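Radevard Reading Room Catalogue
Guide for Readers and Depositors
Section 4. Requesting a manuscript or archive item

Last revised July 1, 2018

This section explains how to find an item from the Steinarsdóttir bequest and how to order it to the reading room. It is for readers who already have a card. If you don't have a card yet, please do Section 2 first.

Before you start

You need your reader number and the classmark of the item. The classmark is a short code, for example ST.17.9, where the first part is the collection, the second is the box and the third is the folder. Letters in the bequest are catalogued one by one only for the first 39 boxes. For later boxes you can order the complete folder, but not a single letter.

Note: The old handlist made by Omar Mansour uses different numbers. A table to convert them is kept in the green binder at the enquiry desk, and also at the end of this guide.

4.1 Finding the classmark

1. Open the Katevley catalogue and choose "Manuscripts and Archives" in the left menu. The general search does not look inside the archive records.
2. Type the name of the writer or the receiver of the letter. Leave out accents if your keyboard has none, the catalogue understands both.
3. If you receive more than 1000 results, add a year or a place. The list stops at 1000 and does not tell you that it stopped.
4. Click on the title, not on the small picture beside it.
5. Write down the classmark exactly, with the full stops.

Caution: Do not copy the classmark from a footnote in a printed book without checking it. Many books use the numbers from before the rebinding, and you will be brought a different volume.

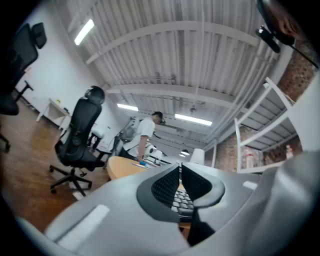 4.2 Sending the request

The request form opens from the item record, with the button "Order to reading room". It can be filled in at home or at any desk in the building. The session closes after 17 minutes without typing, and what you wrote is lost, so it is better to have your notes ready on paper first. A thin pen lying on the desk, like the one in the photograph, is fine while you fill in the form in the catalogue hall, but inside the manuscripts room only pencil is allowed. Please leave every pen in the locker, also those with a cap.

1. Enter your reader number without the letter in front.
2. Choose the day of your visit. Items are brought up in the morning and after lunch.
3. In the box "Purpose", one line is enough - for example "thesis" or "family history".
4. If the item is marked "Restricted", attach the letter of your supervisor or publisher.
5. Press "Send" once only. The page is slow, and a second press makes a second request.
6. Keep the slip number that appears. The staff will ask for it.

Note: You may have up to nine requests open at the same time. Only one item is given to you at the table.

4.3 When the item arrives

1. Show your slip at the issue desk and sign the register.
2. Take a foam support and two snake weights from the shelf near the door.
3. Keep loose leaves in the order in which you find them. If you think the order is wrong, tell the staff and do not correct it yourself.
4. Return the item closed and tied before you go out, even for a short time.

Caution: Volumes with wax seals must not be opened flat. Ask for help at the desk.

4.4 If the request is refused

The most usual reasons are that the item is with the conservator, or that a digital copy exists. In the second case the refusal message has a link to the copy. If you need to see the original anyway - for the watermark, or the binding - write this in the box "Purpose" and send again. Questions about refusals go to Samer Boutros at the enquiry desk.

Continue to Section 5. Ordering copies

Shares 9 | Comments 3

Marguerite T.
The conversion table at the end is missing box 17 in my copy. Is there a newer one?

Samer Boutros
Thank you, Marguerite. Box 17 was divided in two, please use the binder at the desk until we correct the table.

pdh_reader
Lost my form twice before I read the part about the session. Could that be put in colour at the top?

Contact the enquiry desk | © Radevard Reading Room | Back to top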